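The Case for Plain White Bedding 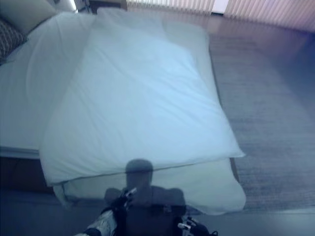
White bedding on a bed with a white sheet.

Krisztina Farkas has run the laundry at the Luneck, a 577-bed hotel, for eight years. She buys only white. Colored sheets fade at different speeds, she says, and one new pillowcase makes the old ones look tired.

Her advice for home is modest. Own three sets per bed, wash them together and skip fabric softener, which leaves a coating on cotton. Stains get cold water first. On Tuesday mornings she pulls the worn pieces and cuts them into rags.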